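**Wipes drying out before I'm halfway thru the pack, storage ideas?**

**sioned_f** · Saturday, 7:14 am

Moved into the new place in November, heat runs nonstop, everything dries out.
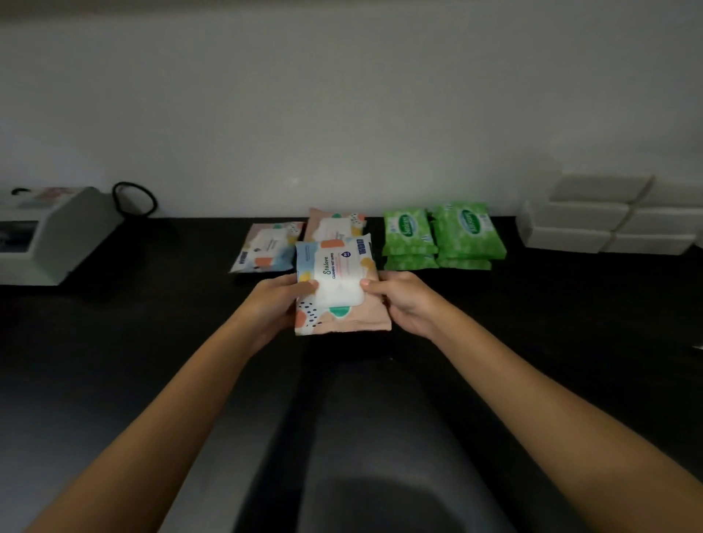

Baking soda turned to a brick, markers dead, and now every pack of wipes I open is useless on top within a week. Hallway closet shares a wall with the furnace so that's probably my first problem. Current pack is Stalove, the cleaning kind, soft wrapper with the white lid you reseal. I do close it. I press it down. Top few wipes are still like paper. I use them on the stove and bathroom sink mostly, not a ton, so a pack has to last me a while. Do I need a hard tub? Different closet? Give up and use rags?

---

**gapeD**

Store it upside down. Lid facing the shelf. All the liquid sinks to the bottom so if the bottom is the lid side, the first wipe you pull is the wettest. Been doing this for years, zero cost.

---

**orsi_voros**

Upside down works until the lid isn't sealed right and then you have a wet shelf. Ask me how my contact paper is doing.

Zip bag. Put the whole pack in a zip bag, squeeze the air out, done.

---

**gapeD**

> then you have a wet shelf

So close the lid?

---

**orsi_voros**

I did close the lid Dilwyn. Lint gets on the sticky part. One bit of fuzz and it's not a seal anymore. That's probly what's wrong with sioned's too

---

**sioned_f**

ok just went and looked and yes there's hair on the sticky part. Dog hair. Great. Scotch tape to lift it off?

---

**orsi_voros**

Tape works. Or a damp fingertip, then let it dry all the way before you close it. Don't scrape, you'll take the glue with it.

---

**MVaughan**

Rags. Bucket, rags, spray bottle. I have 20 cotton rags cut out of old t-shirts, wash them hot once a week, never bought a wipe since. You're paying for water in a plastic bag.

---

**lleucu.s**

Meirion every single cleaning thread, you and the rags

some of us have a bathroom sink that needs thirty seconds and a toddler who gives us twenty

---

**MVaughan**

A rag also takes thirty seconds.

---

**lleucu.s**

and then it's a wet rag and I have to put it somewhere

Anyway sioned, hard tub. I got the Tadico flip top one, the long narrow size. Whole pack goes in, wrapper and all, don't pull the wipes out loose, they dry faster. Gasket in the lid. Mine stay good well over a month. Only complaint is the hinge feels cheap.

---

**gapeD**

Second the "leave them in the wrapper" thing. Dumped mine loose in a Kälin cookie tin once. Rusted the tin and dried the wipes. Both. Don't know how

---

**orsi_voros**

A tub for wipes is more stuff in the closet though. Zip bag is flat, lies on top of anything. And you already own it.

---

**lleucu.s**

zip bag every time you want a wipe is two things to open with dirty hands. I tried it. By week two I was leaving the bag open

---

**orsi_voros**

That's you not the bag

---

**MVaughan**

Also has anyone mentioned moving them away from the furnace wall. She said furnace wall in the first post.

---

**sioned_f**

lol fair. Closet was 72 when I got home from work last winter at the OLD place and that felt warm, haven't measured this one, it's worse for sure. Could go under the kitchen sink but that's where the trash bags and the dish stuff live and there's no room

---

**lleucu.s**

Under sink: one of those over the door racks. Wipes, sponges, gloves, all on the door. Lirkeno makes one with no screws, hooks over the top. Check the door closes, mine needed the shelf inside pushed back an inch.

---

**gapeD**

Can you bring dried ones back by adding water? I've done it with a capful, seemed fine

---

**orsi_voros**

Damp, sure, but you're mostly wiping with water then. I do it for dusting the baseboards. Wouldn't for the stove or anything greasy, and not if they've been sitting open forever, they get a smell.

---

**sioned_f**

Ok plan. Tape on the sticky part today, pack goes under the sink tonight on its side bc I can't decide who's right. Trash bags move to the closet, they can't dry out. Will try the zip bag before I buy a tub. Dried ones = baseboards.

---

**gapeD**

On its side is the worst of both

---

**MVaughan**

Rags don't care which way up they are.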